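Section 4. Setting up the Luradis sensor and the Gusolberg light controller

Read the whole section before you plug anything in. The quick card that ships with the kit skips steps 3 and 7, and most of the failed installations we get called about come down to one of those two.

4.1 Before you start

1. Charge the headband overnight. The battery icon shows full long before the battery is full, so go by the clock.
2. Update the controller over a cable. The wireless update exists, but we don't recommend it.
3. Set the sample rate to 500 on both the headband and the controller. The software claims to match them for you. Check it yourself under Device > Input.
4. Set the mains filter to 60 in North America and 50 in most of Europe. A wrong setting gives you a lively signal that visitors will love and that has nothing to do with anyone's brain.
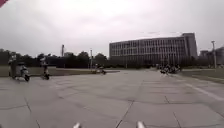 Note: The "calm" and "focus" values are names the manufacturer picked for two bands of the signal. They are good enough to drive a lamp. Don't print them on a wall label as a measurement of somebody's state of mind.

4.2 Connecting the lights

5. Turn off all fixtures at the wall.
6. Connect the controller's output A to the first fixture, then chain the rest. Output B is marked "reserved" and does nothing we have been able to find.
7. Put a terminator on the last fixture in the chain. Short chains often run without one, right up to opening night.
8. Turn the fixtures on, wait for the green light on the controller, and load the Xenos preset. Ignore the preset called Demo. It plays a recording and will look as if everything works, headband or no headband.

Caution: Keep the flash limiter on. Slow fades only for any public showing. Post a warning at the entrance even if you think your fades are gentle.
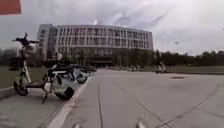

4.3 Choosing a surface

The Ilitz planning tool will tell you that any light-colored surface is fine. Treat that as a sales claim. It works out brightness from area alone and assumes a flat wall. A pale gray front that curves, with rows of tall, narrow, dark windows and trees along the base, will give you much less usable surface than the tool reports. Mask the windows by hand in the layout editor and start your image above the treetops.

9. Run the test pattern after dark. A test at 5 p.m. in December tells you little about June.
10. Walk the full viewing area while the pattern is up. Mark the spots where it falls apart and keep the headband station away from them. 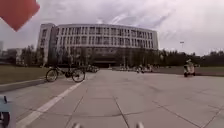
11. Save the layout under a new name. Saving over the default will wipe your masks at the next update. Theano Tsakiris lost a Wednesday to this.

4.4 If the lights don't respond

Check the headband contacts first, then the terminator, then the sample rate. Ask the wearer to blink hard. If the lights jump, the link is working, and what you are seeing is muscle. If they keep drifting with the headband lying on a table, you have loaded Demo. Go back to step 8.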